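Unit 6: Passwords, accounts and access rights in a small organization
Handout for the evening course, group 2
Prepared by Maja Wilczyńska

Please read this handout before the Saturday session. In the last unit we spoke about backups. Now we look at who can enter a system, and what this person can do when he or she is inside. Many small organizations spend money on a firewall and forget that the former accountant can still log in.

6.1 Three words which students mix up

Identification is when the user says who he is, for example by typing a user name. Authentication is when the system checks this claim. Authorization comes after, and it decides which files and functions are open for the user. In the homework of the previous group, the second and the third word were exchanged very often. If you write "the user was authenticated to delete the invoices", you have made this mistake.

6.2 Length of the password

A long password made of several ordinary words is usually stronger than a short one with strange signs. Attackers do not guess by hand. They take a stolen list of hashed passwords and let a program try the candidates one after another, and each added character makes this work bigger. For the exercises we will use a limit of at least 14 characters.

Do not force the staff to change a good password every month. People then put a number at the end and increase it. A change is necessary when there is a sign that the password has leaked.
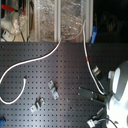 6.3 The second factor

A second factor is something other than the password, such as a code from an application or a small hardware key. A code sent by text message is weaker, but it is still much better than no second factor. Switch it on first for these accounts:

- e-mail, as other passwords are reset through it
- the domain registrar and the web hosting
- the bank and payroll
- every administrator account, also the ones which are seldom used

Print the recovery codes and keep them in a locked place. In the Stadgate case (see the reading), the only phone with the application was lost and the company waited nine days to get its domain back.

6.4 Case for discussion: Vasia

Vasia is a trading company with 40 employees. It uses a booking system called Gimuvora, which was installed by Aurélien Delaunay when the company was still small. When Eilidh Lindsay took over the system in October, she exported the list of accounts and found 600 entries. Most of them belonged to seasonal workers, and one shared account with the name "office" had full rights. The port in the settings was 1543, open to the whole internet, and the log was switched off.

Prepare short answers for the group work:

1. Which accounts would you disable on the first day, and whom would you ask before?
2. Why is the shared account a problem even when all persons using it are honest?
3. What would you write in the leaving procedure so that the list does not grow again?

6.5 Least privilege and the inventory 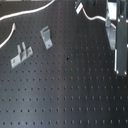

The rule of least privilege says that each account receives only the rights which are needed for the present work. It is easy to agree with this rule and difficult to follow it, because rights are given quickly and taken back slowly. Start with an inventory. It must also include things that are not people: scripts, printers, service accounts, any device with a login. A cable that lies across a work surface and leaves it on one side, like the long white one in the photo, should have an entry saying what is on its other end. The same is valid for an account in the list. If no owner can be found, disable the account, wait two weeks, and delete it only after this time.

Review the list two times in a year. Jeanie Paterson will show her spreadsheet in the session, with columns for owner, purpose, rights and date of last check.

Reading: Munro case, pages in the course folder, and the Stadgate case. Questions about the homework please send to Skye Rankin before noon on the day of the session.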